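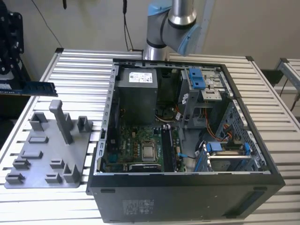
**Mitra Hashemi**

A thread on file names, and what mine say about me. Mute me now if you have plans this evening.

---

I'm moving everything I've ever typed off the old hard drive and onto the new one. I gave this an afternoon. That was in March.

---

First discovery: I own 102 documents with the word "final" in the name. A few are final. Most are final2, final_new, final_USE THIS and, from what must have been a bad week, finalfinal_ok.

---

USE THIS is empty, by the way. Zero words. I evidently felt strongly about it.

---

I opened the folder called "Sort Later." Inside it was a folder called "Sort." Inside that was a folder called "Old Sort Later," and at that point I went and made tea.

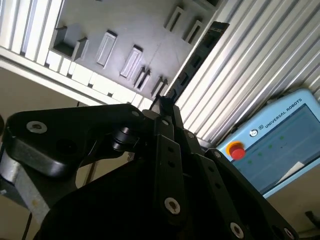

The tea was Sukia, the smoky one, which my aunt sends by the sack and which tastes like a campfire someone apologized to. I've got a spreadsheet of what she has sent over the years. Found that too. It's called Book1.

---

So is my budget. So is my wedding guest list. Eleven years of my life, all named Book1, in different folders, like a family that only ever liked the one name.

---

Things I was sure I'd lost and have now found:

- the lease on the Brostov apartment, needed badly at the time
- my cousin's eggplant recipe, typed in all caps
- a cover letter that spells the company's name two ways in one sentence

I got that job, so I don't know what the rest of you are proofreading for.

---

Things I still can't find: my thesis. I have the bibliography. I have the acknowledgments, which run to 6 pages and thank a bakery. 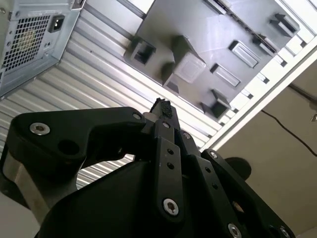

People keep replying "just use search." Search is great if you remember what you called it. I was a person who called things "asdf."

---

asdf, for the record, is a very decent short story about a ferry. asdf2 is the same story with a dog in it. My sister has read both and prefers the dog.

---

A few of you asked about photos. There are 400 of one vacation and I'm in maybe a handful, always holding somebody's bag. The rest is the same lake. I must have thought it was going to do something.

---

I'm keeping all of the lake. I know what the decluttering people say. The decluttering people have never been to that lake.

---

My brother-in-law has a system. Year, month, day, underscore, short description, no spaces. He showed me his folders over dinner, on his phone, while the food got cold. It's beautiful and I resent it. I've adopted it as of this week.

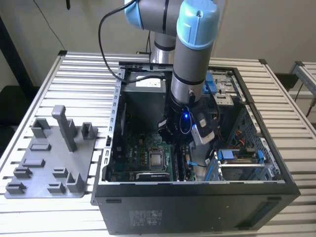
**Jovstead, December 18, 2021**

Update, for everyone who said I'd quit. I have renamed every file in the Tabrizi folder (my grandmother's letters, which my mother scanned sideways). They now have dates! The dates are guesses, but they're formatted perfectly.

---

One of the letters is a complaint about my grandfather's desk. He kept his receipts in shoeboxes, and he labeled the shoeboxes by shoe. So the gas bill is under "brown, good."

---

My mother has the shoeboxes now and says I can come sort them whenever I like. I told her later.

---

3 folders to go, plus Downloads. We're not discussing Downloads.

---

If anyone has a copy of my thesis, it was about canals. Messages are open.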